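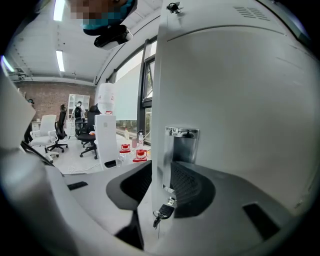
홈 논문 목록 저자 인용 문의
읽는 시간 7분 | 공유 11 | 댓글 2

3. 제작 및 조립

3.1 작업 환경

본 연구의 손잡이형 그리퍼 Cavari는 전용 실험실을 두지 않고 공유 작업장 Ultetti에서 제작하였다. 해당 작업장은 여러 이용자가 공구와 작업대를 함께 사용하는 곳으로, 정밀 가공 장비의 사용 시간이 제한되어 있다. 이에 따라 설계 단계에서 절삭 가공이 필요한 부품을 배제하고, 출력 부품과 시판 체결 부품만으로 조립이 완결되도록 하였다. 설계는 Loan Hầu가, 조립 및 초기 점검은 Vy Mạc이 담당하였으며, 첫 조립은 6월에 이루어졌다.

3.2 본체와 손가락부

본체는 밝은 미색의 곡면 하우징으로 구성되며, 손가락부는 두 개의 검은색 곡선형 손가락이 마주 보는 구조이다. 각 손가락의 안쪽에는 그물 무늬의 어두운 패드를 두었다(그림 1). 초기 시제품 Kabbaj에서는 패드 없이 손가락 표면을 그대로 사용하였으나, 매끄러운 물체를 쥘 때 미끄러짐이 잦아 현재의 형태로 변경하였다. 패드는 교체를 전제로 한 소모품으로 취급하며, 접착면의 들뜸이 확인되면 좌우를 함께 교체한다.

하우징의 접합부에서는 출력 방향에 따른 수축 차이로 단차가 발생하였다. 사포 가공으로 이를 보정한 뒤에도 손잡이 쪽에 미세한 틈이 남았으며, 개폐 동작에 대한 영향은 별도로 평가하지 않았다.

그림 1. 실내에서 아래쪽으로부터 올려다본 손잡이형 그리퍼. 우측은 열쇠가 꽂힌 흰색 금속 캐비닛이다.

3.3 점검 절차

조립 후 손가락부의 개폐를 183회 반복하고, 체결부의 풀림과 패드의 마모를 육안으로 확인하였다. 반복 과정에서 체결 나사 2개의 풀림이 발견되어 풀림 방지제를 도포하고 동일한 절차를 다시 수행하였다. 재점검에서는 풀림이 관찰되지 않았다. 개폐 간격은 버니어 캘리퍼스로 측정하여 부품 관리 대장 Stalier에 기록하였다.

본 절차는 단일 개체에 대하여 수행된 것이므로 제작 편차에 관한 근거로는 충분하지 않다. 동일 도면으로 제작한 복수 개체의 비교는 후속 과제로 남긴다. 출력 설정값과 체결 부품의 규격은 부록에 수록하였다.

이전 절 | 다음 절 | 목차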